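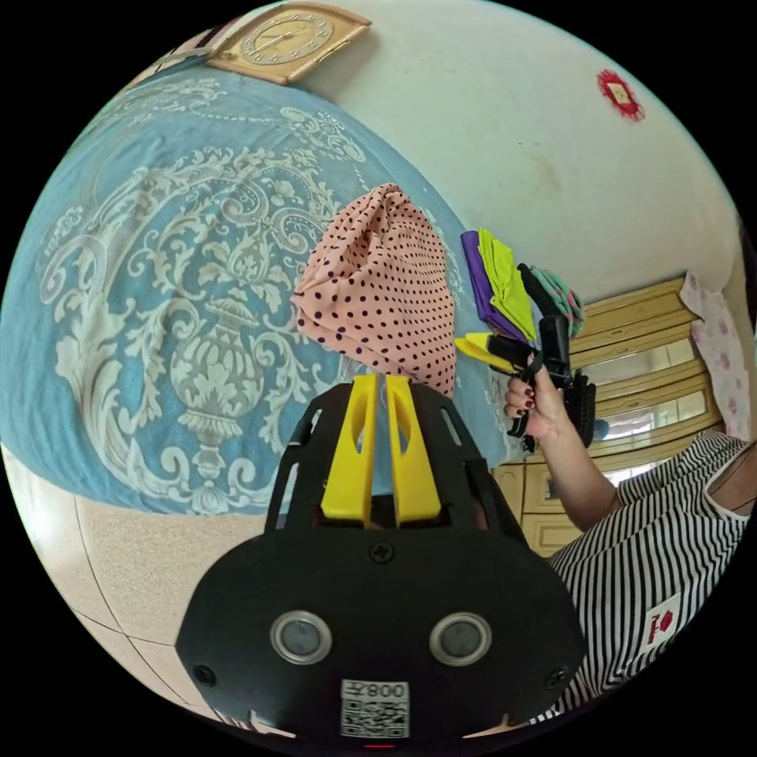
수확한 곡물은 왜 말려서 저장하는가?

곡물 낟알은 수확한 뒤에도 호흡을 계속하며, 수분이 많을수록 호흡이 빨라져 열과 물이 생기고 곰팡이가 자라기 쉬워진다. 저장 전에 말리면 호흡과 곰팡이의 활동이 함께 느려지고, 곡물을 다음 수확 때까지 둘 수 있다.

분류: 농업·식품 > 수확 후 관리 > 교재 본문

제5장 곡물의 건조와 저장

앞 장에서는 밀과 보리의 수확 시기를 정하는 방법을 다루었다. 이 장에서는 수확한 낟알이 저장고에 들어가서 나올 때까지의 과정을 살펴본다. 설명은 밀을 기준으로 하고, 보리와 귀리는 차이가 있는 곳에서만 따로 적는다. 벼는 껍질이 붙은 상태로 저장하는 경우가 많아 다음 장에서 다룬다.

5.1 낟알은 살아 있다

저장고 안의 밀은 움직이지 않지만 살아 있는 씨앗이다. 낟알은 배와 배젖, 그리고 이를 둘러싼 껍질층으로 이루어진다. 배에는 싹과 뿌리가 될 조직이 들어 있고, 배젖에는 싹이 틀 때 쓸 녹말과 단백질이 들어 있다. 제분업자에게는 배젖이 중요하고 종자를 다루는 사람에게는 배가 중요하지만, 저장하는 사람은 둘 다 신경 써야 한다. 배가 먼저 상하고 배젖이 나중에 상하는 경우가 흔하기 때문이다.

낟알은 산소를 받아들여 양분을 분해하고 이산화탄소와 물과 열을 내놓는다. 잘 마른 곡물에서는 이 반응이 매우 느려서 몇 달이 지나도 무게가 거의 줄지 않는다. 젖은 곡물에서는 사정이 다르다. 호흡으로 나온 물이 주변 낟알을 적시고, 나온 열이 온도를 올리고, 온도가 오르면 호흡이 더 빨라진다. 곡물 더미는 열을 잘 전달하지 않으므로 가운데에서 생긴 열은 좀처럼 밖으로 나가지 못한다. 더미 한가운데만 뜨거워지는 현상을 발열이라고 하고, 뜨거워진 부분을 발열점이라고 한다.

발열점은 겉에서 보이지 않는다. 표면의 곡물은 차고 말라 있는데 그 아래쪽에서는 이미 낟알이 뭉치고 색이 변하고 있을 수 있다. 냄새가 표면까지 올라왔다면 대개 꽤 진행된 뒤이다. 온도를 여러 깊이에서 재는 이유가 여기에 있으며, 측정 방법은 5.4절에서 설명한다.

5.2 수분 함량

수분 함량은 곡물 무게에서 물이 차지하는 비율이다. 곡물 거래에서는 보통 습량 기준을 쓴다. 물을 포함한 전체 무게를 분모로 두는 방식으로, 젖은 밀 100그램에 물이 13그램 들어 있으면 수분 함량은 13퍼센트이다. 마른 물질의 무게만 분모로 두는 건량 기준도 있다. 건조 속도를 계산할 때는 이쪽이 편리하지만, 같은 곡물이라도 숫자가 더 크게 나온다. 두 기준을 섞어 쓰면 계산이 틀어지므로 표를 읽을 때는 어느 기준인지 먼저 확인한다. 이 책에서 따로 밝히지 않은 값은 모두 습량 기준이다.

낟알의 수분은 주변 공기와 평형을 이루려고 한다. 습한 공기 속에 둔 마른 밀은 물을 흡수하고, 건조한 공기 속에 둔 젖은 밀은 물을 내놓는다. 일정한 온도와 습도에서 더 이상 변하지 않게 된 수분 함량을 평형 수분이라고 한다. 평형 수분은 작물마다 다르다. 기름이 많은 유채는 밀보다 평형 수분이 낮고, 그래서 밀에 안전한 수분 함량이 유채에는 높을 수 있다. 품종이나 낟알의 성숙도에 따른 차이도 있으나 작물 사이의 차이만큼 크지는 않다.

현장에서는 전기적 성질을 이용한 휴대용 측정기를 많이 쓴다. 결과가 금방 나오지만 낟알의 온도와 부피 무게에 영향을 받는다. 건조기에서 막 나온 따뜻한 곡물을 바로 재면 값이 실제와 어긋나기 쉽다. 기준이 되는 방법은 시료를 오븐에서 말리고 전후의 무게를 비교하는 것이다. 시간이 걸리므로 매번 쓰기는 어렵고, 휴대용 측정기를 점검할 때 쓴다.

시료를 어디서 떴는지도 기록해야 한다. 트럭 윗부분에서만 뜬 시료는 바닥 쪽의 사정을 알려 주지 않는다. 긴 관 모양의 채취기를 여러 지점에 찔러 넣고, 모은 곡물을 고루 섞은 다음 필요한 양만 나누어 쓴다.

5.3 사례: 우스트데일의 여름

우스트데일 골짜기에서 밀을 재배하는 도메니카 비스와 마인라트 비스는 강가의 밭과 언덕 밭을 함께 경작한다. 언덕 밭은 햇볕이 잘 들고 바람이 통해 먼저 익는다. 강가의 밭은 아침 안개가 늦게까지 남아 있어 같은 품종을 심어도 수확이 늦다. 어느 해 7월, 비 예보가 나오자 두 사람은 강가의 밭을 예정보다 일찍 수확하여 언덕 밭의 밀과 같은 사일로에 넣었다. 그해 사일로에 들어간 밀은 모두 457톤이었다.

입고할 때 기록한 평균 수분 함량에는 문제가 없었다. 그러나 언덕 밭의 밀이 아래에, 강가 밭의 밀이 위에 놓였고 두 층은 섞이지 않았다. 가을이 되어 밤공기가 차가워지자 더미 안의 따뜻한 공기가 올라와 위쪽 층에서 식었고, 원래 수분이 많던 층에 물이 더 모였다. 표면 바로 아래의 낟알이 엉겨 딱딱한 판처럼 굳었다. 출고구로는 아래쪽의 마른 밀부터 빠져나왔으므로 처음 출고한 물량에서는 이상이 드러나지 않았다.

제분소에서 시료를 검사한 레오니 카우프만은 후반부 물량에서 곰팡이 냄새를 기록하였다. 해당 물량은 분리되었고 식용으로 팔리지 않았다. 다음 해부터 비스 농장은 밭별로 시료를 따로 재고, 수분 차이가 큰 물량은 건조를 마친 뒤에 합친다.

이 사례에서 눈여겨볼 것은 평균값의 쓰임이다. 평균은 거래 무게를 계산하는 데에는 알맞지만 저장의 안전을 판단하는 데에는 부족하다. 곰팡이는 더미에서 가장 젖은 곳에서 먼저 자란다. 따라서 저장 기록에는 평균과 함께 최댓값과 그 값이 나온 위치를 적는다.

5.4 온도, 공기, 해충

수분 다음으로 중요한 조건은 온도이다. 온도가 낮으면 호흡과 곰팡이의 생장이 느려지고 곤충의 번식도 억제된다. 그래서 건조를 마친 곡물도 찬 공기를 불어 넣어 식힌다. 이를 통풍 냉각이라고 하며, 건조용 송풍보다 공기의 양이 훨씬 적다. 송풍기를 켜는 시각은 바깥 공기의 온도와 습도를 보고 정한다. 비가 오거나 안개가 낀 밤에 계속 송풍하면 공기가 들어오는 쪽의 곡물이 다시 젖을 수 있다.

냉각은 더미 전체에서 한꺼번에 일어나지 않는다. 공기가 들어오는 쪽부터 식고, 식은 부분과 아직 따뜻한 부분의 경계가 공기를 따라 천천히 이동한다. 이 경계를 냉각 전선이라고 한다. 전선이 더미 중간에 있을 때 송풍을 오래 멈추면 경계 부근에 물이 맺힐 수 있으므로, 중단한 위치를 기록하고 조건이 맞는 대로 다시 시작한다.

곤충은 대부분 두 갈래로 나누어 다룬다. 바구미류는 낟알 속에 알을 낳고 애벌레가 안에서 자라므로 겉만 보아서는 찾기 어렵다. 거짓쌀도둑거저리 같은 종은 성한 낟알보다 깨진 낟알과 가루를 잘 먹는다. 깨진 낟알과 먼지를 저장 전에 걸러 내면 뒤쪽 무리의 먹이가 줄고 공기도 더 고르게 통한다. 빈 저장고의 청소는 새 곡물이 들어오기 전에 끝낸다. 묵은 곡물은 바닥의 통풍판 아래와 운반 장치의 끝부분에 특히 많이 남는다.

저장고에 사람이 들어가는 일은 따로 절차를 정해 두어야 한다. 출고 중인 곡물 위에 서면 순식간에 파묻힐 수 있고, 굳은 표면 아래에 빈 공간이 있으면 밟는 순간 무너질 수 있다. 출고 장치를 멈추고 전원을 잠그기 전에는 들어가지 않으며, 밖에서 지켜보는 사람 없이 혼자 들어가지 않는다. 밀폐된 곳에서는 산소 농도도 먼저 잰다.

이 장에서 새로 나오는 용어

발열점: 곡물 더미 안에서 호흡이나 미생물의 활동으로 온도가 오른 부분.
습량 기준: 물을 포함한 전체 무게에 대한 물의 비율로 수분을 나타내는 방식.
평형 수분: 일정한 온도와 습도의 공기 속에서 낟알의 수분이 더 변하지 않는 값.
냉각 전선: 통풍할 때 식은 곡물과 식지 않은 곡물 사이에서 이동하는 경계.

건조기의 종류와 연료 소비량 계산은 다음 절인 5.5절에서 이어진다.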